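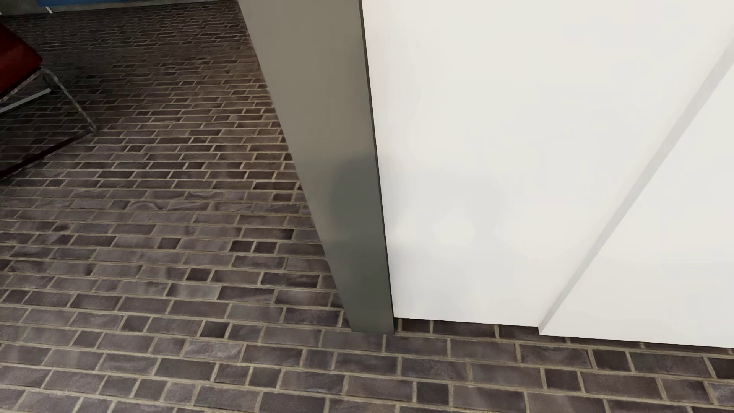
River Flooding at Cuevas: Water Supply and Shelter Update

Filed under: Field Updates / Floods / Water and Sanitation

The Lesier River fell below flood stage at the Cuevas gauge in December, nine days after the levee breach on the east bank. The district office lists 1,885 people displaced. Of these, 638 are in the four public shelters and the rest are staying with relatives or in rented rooms. The figures come from shelter registration sheets and do not include farm households north of the rail line, where road access is still limited to high-clearance trucks.

The main treatment plant at Vondorley remains offline. Floodwater entered the low-lift pump hall and reached the motor control cabinets. Two of the five pumps have been stripped, dried and tested. The other three need new windings. Until the plant restarts, water is being trucked from the Huveo wellfield and transferred to bladder tanks at the shelters and at the market. Delivery runs begin at 5:30 a.m. Free chlorine is checked at each tank after filling and again in mid-afternoon, with a target of 0.5 milligrams per liter at the tap.

Household wells are being handled separately. Field teams have inspected 488 so far. Each well is pumped out, dosed, left to stand overnight and pumped again before a sample is taken. Owners should keep boiling water until they receive a written result. A clear appearance is no guide to whether a well is safe.

Chun-hung Shek, who coordinates water and sanitation work for the response, said the supply of test reagents is now the main limit on the pace of sampling. "We can clean wells faster than we can clear them," he said. A shipment is being held at the Huveo depot pending a bridge inspection.

Cleanup kits have gone to around 900 households. Each contains two buckets with lids, bleach, gloves, a scrub brush and a dosing card. The card printed in the first batch gave the dose for 4 percent bleach only. Households with 8 percent bleach should use half the listed amount. Corrected cards are available at the shelter desks.

Recent updates
Huveo wellfield: pumping rates and truck schedule
Levee breach at Cuevas: repair sequence
Shelter registration: how to report a change of address
Reading your well test result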